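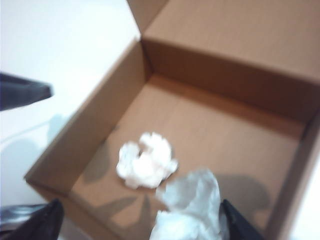
Akumell、使用済みの箱での発送を来月から本格スタート

2018年8月24日金曜日

器とお茶の通販でおなじみのAkumellが、一度使った段ボール箱をもう一度発送に使うサービスを、来月から全商品に広げるそうです。6月に一部の商品だけで試していたので、「あ、うちに届いたの、それだったかも」という方もいるんじゃないでしょうか。はい、私もそのひとりです。急須を頼んだら、側面に前の送り状をはがした跡がある箱で届いて、最初は「ん?」と思ったんですよね。ふたの裏に小さな案内の紙が貼ってあって、読んでようやく納得しました。

昨日の夕方、Drasesmontの公民館で説明会があったので、仕事帰りにのぞいてきました。平日だし暑いし、がらがらだろうと思っていたら、着いたときには後ろのほうしか席が残っていなくてびっくり! 隣に座った方は、ネットで買い物をするたびに玄関が箱だらけになるとぼやいていました。わかります、うちもです。

仕組みはわりと単純

注文するとき、画面で「新しい箱」か「おさがり箱」のどちらかを選びます。おさがり箱を選ぶと送料が少し安くなります(金額は商品の大きさで変わるので、注文画面で確認してくださいとのこと)。届いた箱は普通に古紙に出してもいいし、たたんで協力店に持っていけば、また次の発送に回してもらえます。

同じ箱を使うのは3回まで。どんなにきれいに見えても、そこで古紙回収に回すと決めたそうです。回数は底面に押すスタンプで数えるとのことで、このスタンプの柄がかわいいんですよ。急須と湯のみと茶さじの3種類で、全部そろった箱が届いたらちょっとうれしいかもしれません。

協力店はAdberg通りを中心に12店。パン屋さん、文房具屋さん、クリーニング店など、ふだん歩いて行けるところが多い印象です。一覧はAkumellのサイトにも載っていますし、お店の入口に緑のステッカーが貼られるので、それを目印にどうぞ。営業時間は店ごとにばらばらで、クリーニング店は水曜が休みだそうなので、遠くから行く方はひと声電話してからのほうが安心です。

6月のお試し、結果は

説明会でいちばん面白かったのが、6月の数字の話でした。おさがり箱で発送したのは1526箱。そのうち、出荷前の点検をいったん通ったのに、詰める段階で「やっぱりだめ」となって新しい箱に詰め替えたものが別に71箱あったそうです。角がへたっていたり、前の荷物のにおいが残っていたり。コーヒー豆が入っていた箱は本当に手ごわいらしく、会場でも笑いが起きていました。お茶の箱からコーヒーの香りがしたら、さすがに困りますもんね。

担当のCorina Crăciunさんは、「見た目の汚れより、湿気のほうがずっと気になります」と話していました。一度しめった段ボールは、乾いたように見えても積んだときに弱いのだそうです。だから持ち込むまでの間、ベランダや車のトランクに置きっぱなしにするのはなるべく避けてほしい、とのこと。すみません、うちの急須の箱、思いっきりベランダに置いていました……。

配送のほうは、これまでどおりYammineが受け持ちます。届く日数も時間帯の指定も変わりません。置き場所の指定も今のままで大丈夫です。古い送り状が残っていて誤配になるんじゃないかという質問も出ていましたが、はがしきれない分は上から白いシールを貼って隠すそうです。

お店の側から聞いた話

説明会のあと、協力店のひとつになる陶器店のNoémie Lavoieさんに少し話を聞けました。お店ではもともと、お客さんが持ってきた箱を地方発送に使っていたそうで、「昔からやっていたことに名前がついた感じです」と笑っていました。

ただ、心配もあるそうです。置き場所です。Adberg通りのお店はどこも奥が狭いので、週末にどっと持ち込まれたら通路がふさがってしまいます。そこでAkumellの回収車が週に2回まわることになったのですが、Lavoieさんは「年末は毎日来てもらわないと無理だと思う」と言っていました。これについてCrăciunさんは、様子を見て増やすと答えています。年末の便については、まだ何も決まっていないようです。

もうひとつ、緩衝材のこと。おさがり箱では、プラスチックの気泡シートをやめて紙だけを使うそうです。私の急須も、くしゃくしゃの薄紙にぐるぐる巻きにされて届きました(猫がたいへん喜んで、今もひとつ冷蔵庫の下に入ったままです)。紙の緩衝材は箱と一緒に持ち込まず、各家庭で古紙に出してください、とのことでした。 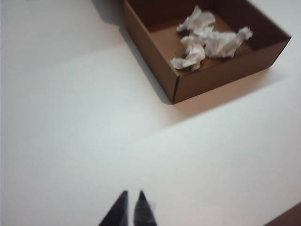
持ち込む前に確認しておきたいこと

受け付けてもらえるのは、Akumellから届いた箱だけです。ほかのお店の箱は、どんなに丈夫でも対象外。ここは会場でもかなり念を押していました。サイズがそろっていないと、倉庫の棚に入らないのだそうです。

中は空にして、テープをはがして平らにたたみます。テープをはがすと表面まで一緒にめくれてしまうことがありますが、少しくらいなら問題ないそうです。送り状は名前と住所の部分だけでもはがすか、塗りつぶしておいてください。私はいつも面倒で塗りつぶし派なのですが、Crăciunさんによると、はがしてあるほうがシールを貼りやすくて助かるとか。次からはがします!

濡れた箱、油じみのある箱、穴のあいた箱は古紙へ。迷ったらお店の人に見せれば、その場で見てくれます。一度に持ち込む数に決まりはありませんが、引っ越しなどでたくさんある場合は、先にAkumellの窓口へ連絡してほしいそうです。

贈り物はどうなる?

質問の時間にいちばん手が挙がったのがこれでした。贈り物として送る注文では、最初から「新しい箱」が選ばれた状態になるそうです。もちろん自分でおさがり箱に切り替えることもできます。年配の方が「孫に送るならおさがりで十分」と言って、会場が和んでいました。

割れもの保証も、新しい箱と同じ条件です。もし割れて届いたら、箱は捨てずに写真を撮って連絡を。箱の回数スタンプも写しておくと話が早いそうです。

次の説明会は来月、Adberg通りの集会室で開かれる予定で、日時は決まりしだいAkumellのサイトに出ます。昨日来られなかった方はそちらをどうぞ。私は急須に合う湯のみをもうひとつ注文してしまったので、届いたらスタンプが何個ついていたか、またここに書きますね。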